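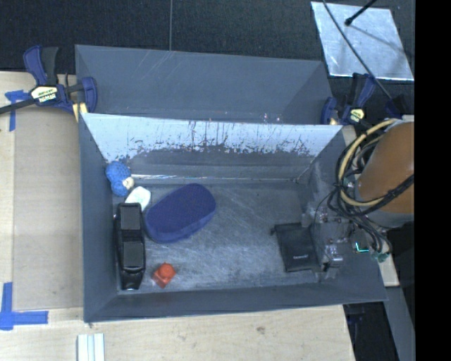
Figure 2. A gray bin on a wooden tabletop, with a second bin behind it.

Filed under: Walking and Access Studies

4.1 Choice of route

Walkers leaving Uvcombe for Dikbridge have two ways over the ridge, and the map recommends the shorter. Of the 52 walkers who kept diaries for us in June, 11 took it. The rest went round by the mill lane, adding a good half hour and passing, by coincidence, the tea room. The shorter path climbs 300 feet between two stiles, and several diaries stop at the first – one in mid-complaint. Stated reasons for the detour were views, birdlife and a bad knee. Cake was mentioned only under "other", at some length. We return to the gradient in Section 5.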